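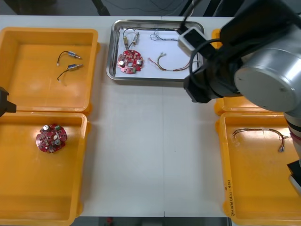 Stustix two-arm kitting bench, shared workshop build

Sold as: plans, bin set and bracket kit. Arms not included.

Let me say up front that I don't think most small shops need this. Ertuğrul Yüksel and I put the bench together at Pasholm because members kept asking whether two arms could lay out parts for a small motor assembly, and the sales pages we read promised a lot more than we've managed. What follows is what you get for the money.

The layout is plain. Four orange bins go on a white table, two down each side, with a stainless steel tray at the top center. Motors, round circuit boards and wire harnesses start in the bins and are meant to end up in the tray as a kit. Line the tray with white paper. Bare steel throws glare and our software reads glare as parts.

What's in the kit
Bins, orange, open top: 4
Tray, stainless: 1
White bracket for the wrist: 2
Printed plans and wiring sheet
Price: $107

What it handles
Boards: fine. They're flat and round and they stay where you put them.
Motors: usually fine, if the leads aren't crossed. Two to a bin is our limit. Pile them up and the black wires catch on each other.
Harnesses: poor. A loose bundle of colored wire never lies the same way twice, and I'd be wary of anybody who says their gripper doesn't care. In our July trial 65 kits were attempted, and nearly every stop was a harness.

Before you order
The table has to be flat. Ours is two panels with a seam down the middle, and I would pay extra for one piece next time. Write the fill date on the inside wall of each bin; marker comes off the plastic with alcohol. Leave slack in the gripper cable – more than looks tidy – and check it again with the arm at full reach.

We have not tested it with the Santoro or Cumulus controllers. Hatice Bilgin thinks either should work. I'd want to see it.

Plans can be returned unopened. Bins and brackets can be returned if unused. Questions about arm mounts go to Hae-won Ahn at the Pasholm front desk.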